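Ticket: Desktop tower powers off by itself
Site: Brarlow, bench room
Status: Open – waiting for part
Opened: Thursday, January 1, 2026

Reported fault
The black tower switches off after almost 30 minutes, with no warning and no error on screen. It will not start again for a while. Same fault reported in August, closed then without a cause.

Log
1. Tried another mains lead and another wall socket. No change.
2. Ran from the Flikeo recovery stick with the hard drives unplugged. Still went off, so not the system install.
3. Memory test, 2 passes, no errors.
4. Took the side panel off and laid the case flat on the bench. Blew out the dust. Reseated the memory and the graphics card.
5. Swapped the power supply for the 300 watt spare from Ledier. Ran 8 hours without stopping – the old unit is the likely fault.
6. Spare is needed elsewhere, so the old unit went back in. Please do not put this machine back into use.
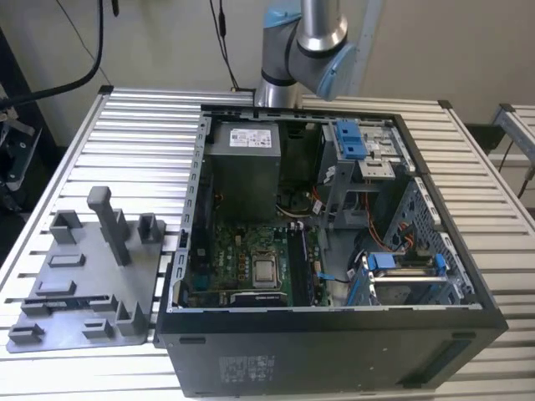
Tower on its side with the panel off. Power supply is at upper left, white label facing up.

Next step
Order a replacement supply on the Ledier account. Check the cable lengths before ordering, as the leads on the spare only just reached the board. Drive cables to be plugged back in and tested when the new one is fitted.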